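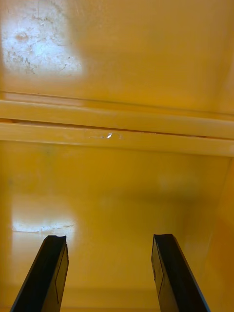
El amarillo que vuelve a las cocinas

Durante años, pintar una cocina de amarillo se consideró un error de principiante. Los catálogos mandaban blanco, gris y, como mucho, un verde apagado. Ahora las tiendas de pintura vuelven a mezclar ocres, mostazas y tonos yema, y los piden sobre todo quienes reforman pisos interiores con poca luz.

La firma Jutance retiró sus amarillos de la carta hace 11 años y los recuperó en mayo con tres tonos. El más vendido, Brindham, tira a naranja y se ofrece en satinado y en mate. El satinado se limpia mejor junto a los fogones, pero devuelve la luz con fuerza y marca cualquier defecto del enlucido. El mate perdona más – y se mancha antes.

El precio tampoco asusta. Una cocina pequeña sale por unos 80 euros de material si la pared está sana. Cambiar los frentes de los muebles pasa fácilmente de 800.

Los pintores recomiendan probar el color en un cartón grande y moverlo por la habitación a distintas horas. Un amarillo suave a las nueve de la mañana puede resultar chillón bajo una bombilla fría. También conviene dar una imprimación blanca: sobre gris, los amarillos cubren mal y piden una mano más.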